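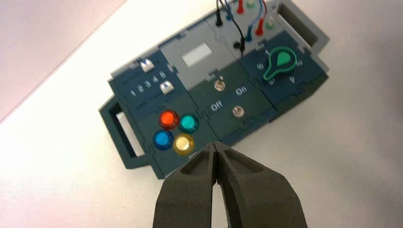
2018年5月19日 周六 面板任务示教记录

到得早,先开控制柜预热,顺便把昨天没写完的东西补上。今天的安排是四个彩色圆按钮、拨动开关和绿色旋钮,手把手拖动示教和遥控示教各录一遍,给Gwynne那边的训练脚本凑够第一批。香蕉插头那一块今天不碰,线太乱,等夹指换了再说。

Ayman Tahiri上午在,下午要去Itinmont拿零件,所以需要两个人配合的部分都排在上午。

一、开机和标定

手腕相机重新做了手眼标定。上次标定是二月份做的,中间拆过一次法兰,一直没有重做,大家都在凑合用。标定板摆了30个姿态,其中有几个反光太重,软件自己剔掉了,剩下的结果可以接受。新的外参写进了配置文件,旧文件改名留着,没有删。谁要复现以前的数据,请用旧的那份,别混。

夹爪零点也重新走了一遍。全闭合时读数有一点偏,清零以后正常。按按钮的时候两根夹指是并拢的,当一个钝头用,所以零点偏了会直接影响指尖的位置,以后每天开机都要看一眼。

力矩传感器的零漂比昨天小。没查原因,可能是房间温度的关系。

二、拖动示教

流程照旧:松开关节抱闸进入零力模式,一只手托前臂,一只手扶腕部,把指尖带到目标上方,停住,踩脚踏开始录,按下去,抬起来,再踩一下结束。

先录橙红色按钮。我扶手臂,Ayman盯屏幕。头几条都不好,问题在我:我习惯在下压之前横向修一下位置,轨迹上就多出一个小钩。单条回放看不出什么,训练的时候模型会把这个钩当成任务的一部分学进去,上个月在抽屉任务上吃过这个亏。后来改成在按钮上方先停稳,对好了再往下走,中间不再修。如果停下来发现没对准,就整条作废重来。

青绿色和蓝色按钮比较顺手。黄色那个难一些,从我站的位置看过去,它正好被夹爪挡住,只能靠屏幕。Ayman建议我换到桌子另一边站,换过去以后手腕要反着扶,使不上劲,腕部第六轴老是跟着转。折中的办法是他来报位置,"左一点""停",我只管推。这样录出来的速度偏慢,但形状干净,留用。

圆按钮的帽是鼓起来的,按偏了指尖会顺着弧面往外滑。有一条就是这么废掉的,滑下来以后碰到了旁边的按钮,两个都触发了。那条我没有删,标成失败样本单独放着,Gwynne那边说失败的也要。

拨动开关用拖动方式录得最差。拨杆短,行程也短,零力模式下手臂本身有惯性,拨过去的瞬间阻力突然没了,手臂会往前冲一下。试过几种握法:
托住前臂中段,冲得最厉害;
两只手都扶腕部,好一些,但姿态容易歪;
把零力模式的阻尼调到3,冲的幅度明显小了,推起来有点沉,可以接受。
最后统一用阻尼3录。注意别的任务不是这个值,录完要调回去。我中午就忘了一次,Ayman接手的时候以为抱闸没松开。

从Off拨到On和从On拨回Off分成两个任务存,不要放在同一个文件夹里。以前有人混着放过,训练出来的策略到了开关跟前左右犹豫,查了两天才查到是数据的问题。

旋钮用拖动方式也录了几条。要让夹爪夹住旋钮再转腕部,夹的时候夹指开口要预先设好,人手没法一边拖一边控制夹爪,只能靠脚踏切换。脚踏现在一个踏板管两件事,短踩录制,长踩夹爪,容易踩错。踩错的那几条作废。

三、遥控示教

遥控用的是Grorkow的手柄,上次固件升级以后第一次正经用。升级说明里写改进了夹爪扳机的线性,我自己试下来,扳机前半段确实比以前细,后半段没什么感觉。

主从比例先设成一比一,按按钮时手抖全部传过去了,指尖在按钮上方晃。改成手动得多、臂动得少的缩放以后稳了,代价是行程不够,中途要按离合把手柄收回来再接着走。离合的时候机械臂停在原地,录下来就是一段静止。静止段后处理时要切掉,切的脚本是Ayman写的,放在公共目录里,参数里的速度阈值不要改得太大,不然会把按钮按到底那一下短暂的停顿也切掉。今天第一遍跑就出了这个问题,按下去的动作直接接上了抬起来的动作,中间按到底的那几帧全没了,力的曲线也断了。改小阈值重跑以后恢复正常。

遥控时我要求自己只看腕部相机的画面,不抬头看桌面。这一条以前没有写进规程,建议加上。道理不复杂:策略运行时只有相机,示教的人如果用了自己的眼睛,等于用了策略拿不到的信息,录出来的动作在图像里找不到依据。试了一个上午,确实别扭,尤其是深度。从腕部画面里判断指尖离按钮还有多高很难,基本靠影子和经验。按到的那一下主要是听声音,按钮有很轻的咔哒声。声音策略也听不到,不过力的读数上能看到一个台阶,暂且算是等价的。

Ayman操作的几条比我的好。他的办法是先在按钮外侧一点的地方下降到接近面板的高度,让指尖和按钮同时清楚地出现在画面里,再抬起一点平移过去下压。多一步,但是每一步都看得见。我照着做了几条,成功率上来了,时间变长。这种路线和直接下压的路线不要混在同一批里,我在文件名后缀上加了区分,看见带"侧"字的就是这种。

旋钮用遥控录比拖动好得多,夹爪开合在扳机上,手腕转动直接跟着手柄走。遇到的麻烦是起始角度。旋钮尖端的朝向每次都不同,如果夹爪固定用一个角度下去夹,有时候会夹在尖头那一侧,一转就滑脱。现在的做法是下去之前先把腕部转到和旋钮长轴对齐,再合夹爪。转完以后先张开再抬,顺序反过来会把面板盒子带起来一角。今天带起来过一次,盒子挪了位置,后面几条的起始位姿和前面不一样。盒子挪位本身无妨,本来也要做位置随机,只是那一次没有记录新的位姿,这几条只能不带位姿真值用。

四、盒子摆放

位置随机的做法定下来了:每录完一组,把盒子提起来随手放下,歪着放也行,只要控件都在手臂够得到的范围内。放下以后等桌面不晃了再拍一张参考图。不用垫防滑垫,垫子颜色太深,之前的数据都是白桌面。

下压力不够大的时候盒子不会动,斜着推拨杆会动。我试过把盒子用双面胶粘住,Ayman反对,他觉得粘住以后策略会学会用很大的力。我同意,撕掉了,胶印用酒精擦过。

插线那一区的线今天没有整理。做旋钮和开关的时候留意一下腕部别往那边扫,黑色的线垂得比较低。录制过程中没有勾到。

五、数量和检查

全天录了76条,人工看过一遍以后留下35条进第一批,其余的分两类,一类是标成失败样本的,一类是直接作废的。作废的主要是踩错脚踏、离合位置不对和相机丢帧。丢帧集中在中午前后,那段时间别的机器也在往同一块盘上写,时间戳对得上。以后录制的机器单独写本地盘,收工再拷。

检查时用的标准,写下来方便别人接手:
起始时指尖要在画面里,且没有碰到面板;
下压前没有横向修正;
触发以后有抬起,抬到安全高度才算结束;
图像和关节数据的时间戳差值在允许范围内;
任务名和实际动作一致。
最后这一项看着多余,今天还是查出来蓝色写成了青绿色。颜色名统一用文档里的写法:橙红、青绿、蓝、黄。别写"绿按钮",会和旋钮弄混。

六、试跑

下午一个人,用拖动数据先训了一个小模型,只做橙红和蓝两个按钮,纯粹看看数据通不通。训练没报错,损失正常下降。上机时速度限制放到最低,手一直放在急停上。

橙红按钮,能到位,下压偏浅,有时触发有时不触发。看了力的曲线,示教里我压得也浅,刚触发就抬了,等于没留余量。下一批示教统一压到底再停一下。

蓝按钮,盒子放在示教见过的朝向附近时可以,转得多一些就偏到黄按钮那边去。数据里那种朝向本来就少,不意外。先加数据,不动网络。

有一次下来的时候夹指没有完全并拢,留了一条缝,按钮正好顶在缝里,没按到。查下来是回放夹爪指令时取了开度的均值,示教里混进了几条夹爪微张的。这几条已经挑出来了。后面按按钮的任务,夹爪指令直接锁成闭合,旋钮任务再放开。

七、夹指

现在这副夹指按按钮够用,夹旋钮勉强,插香蕉插头肯定不行,表面太粗,插头的圆柱面贴不住。Grustusix的图纸我看了,指尖内侧开了V形槽,尺寸按我们的插头改一下应该能用。Ayman去Itinmont的时候顺便问加工周期。如果周期长,就先用软胶贴一层试试,但是贴了以后外观变了,之前的图像数据里夹指长得不一样,这一点要想清楚再贴。

晚饭前Ayman发消息,加工那边下周才能给答复。

八、待办

阻尼调回默认值(已调,明天开机再确认一遍)。
脚踏的长踩短踩拆开,找一个双踏板的换上。
规程里加上"遥控时只看腕部画面",等大家看过再定。
切静止段的脚本把阈值写进日志,现在跑完不知道用的是哪个值。
补录蓝按钮,盒子朝向往大了转。
旋钮起始角度要记录,暂时手填,填在任务名后面。
那几条没有位姿真值的,在索引表里标出来。

数据已经拷到公共盘,索引表也更新了。面板上的开关收工前拨回了Off,控制柜断电,手柄放在充电座上。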